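Clalden opens its handling laboratory to visitors

The Clalden centre held its annual open day on Nov 26, 2020, with places offered in small groups throughout the afternoon. Amerley Opoku, who leads the Clurkora project on the handling of cloth, spoke to us between two of the demonstrations.

Her group works with pairs of arms fitted with simple grippers. Cloth was chosen, she explained, as a material that most machines still deal with poorly. "A box keeps its shape when you pick it up," she said. "A piece of heavy fabric has a new shape every time you touch it, and the arms must find an edge again from whatever is lying there."

The project has recorded 3,451 attempts since March, of which 607 were set aside for testing. Visitors were invited to choose how the fabric was placed on the table before each run. "We prefer it that way," Ms Opoku said. "If we laid it out ourselves, we would be kind to the machine without meaning to."

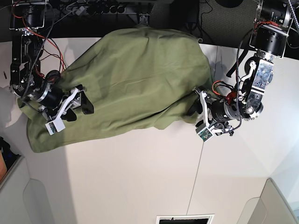
Frøydis Tveit would have liked to see the same work attempted with thinner material, and she asked whether a bed sheet would be within reach by next year. Laundries, in her view, would take little interest until that had been shown.

Ms Opoku accepted the point. Thin sheets are planned for the next stage, to be carried out jointly with Boateng at the Ekmont site. "I would rather not give a date," she said. "We have three people on this and a long list."

Groups were limited to 13 visitors. Those who were unable to obtain a place may write to the centre to be told of the next open day.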